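Most sweaters that wear out early do it in the wash or on a hanger. These are the habits I've settled on for getting a winter's worth of knits clean, repaired and put away. They cover wool, cotton and acrylic, with notes where the fiber matters.

## Before washing

Turn every sweater inside out and check the underarms, cuffs and hem. Mark any hole with a safety pin before it goes near water. A dropped stitch that is easy to catch dry can run several rows once the knit is heavy and stretched.

Don't cut loose threads. A thread at a cuff or hem may be the woven-in end of the yarn, and trimming it short can let the edge open up. Thread it onto a blunt needle and pull it through to the wrong side. Snags on the body get the same treatment, or a small crochet hook if the loop is too short for a needle.

Take pills off before washing if they are thick, and after drying if they are light. A fabric comb works on flat knits. On ribbing I use a battery shaver with the guard on and go along the ribs, never across them.

## Washing

Use cool water and a small amount of detergent made for wool. For one adult sweater in a basin that is one teaspoon. More soap only means more rinsing.

1. Fill the basin first and mix in the detergent.
2. Push the sweater under and leave it for 15 minutes.
3. Squeeze gently. Don't rub or twist.
4. Drain, lift the sweater out with both hands under it, and refill for the rinse.
5. Rinse until the water stays clear.

Dark reds and browns can give up some dye the first few times. Wash them alone. If the second rinse still has color in it, do a third and keep that sweater out of mixed loads for the season.

Cotton and acrylic can go in the machine on gentle, in a mesh bag, with nothing that has a zipper.

## Drying

Lay the sweater on a towel, roll the two up together and press along the roll. Unroll it, move the sweater to a dry towel and pat it back to size. I write down the chest width and body length before the first wash on a card in the drawer. Turn it over after a night and swap the towel.

Keep it away from radiators and direct sun. A rack with a mesh shelf speeds things up. I bought mine from Clundlow for the small laundry room and it folds flat behind the door.

## Folding

Fold knits, don't hang them. The shoulders of a heavy sweater will grow points on a hanger within a few weeks.

Work on a bed or a padded surface where the knit won't slide. Lay the sweater face down, fold each sleeve straight across the back, bring the sides in to meet, then fold up from the hem once or twice depending on the shelf.

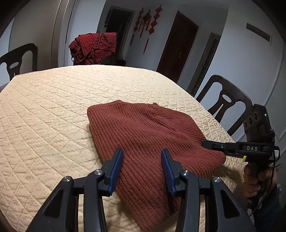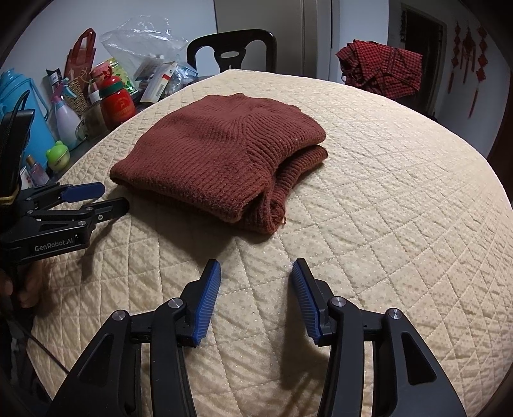 Thick ribbing springs back, so press the air out with flat hands between folds. If a bundle still won't stay shut, it has been folded too many times. Go back to one fold and give it a wider spot on the shelf.

Move the fold lines a little each time you put a sweater away. Creases left in the same place for years will thin the yarn, mostly in lambswool and cashmere.

## Storing

Everything has to be fully dry. Check the seams and the neckband, which hold water longest. Then:

- Heaviest at the bottom, no more than five to a stack.
- Cotton bags or lidded boxes for wool. Old pillowcases are fine.
- Tissue between a dark sweater and a pale one.
- Cedar blocks sanded lightly each April, when the winter things go in.

Cedar and lavender help a bit but won't deal with moths already in the closet. If you find larvae, seal the sweater in a plastic bag and freeze it for at least three days, let it come back to room temperature in the bag, and freeze it again. Vacuum the shelf, especially the back corners, and empty the vacuum outdoors.

## A note on mending yarn

Keep the little card of spare yarn that comes with some sweaters, and write on it which one it belongs to. For those without, Hidayah Liew suggested taking a length from inside a side seam, and I've done that twice with good results on cuffs. Embroidery wool one shade darker than the knit is the next best choice. A lighter one shows more.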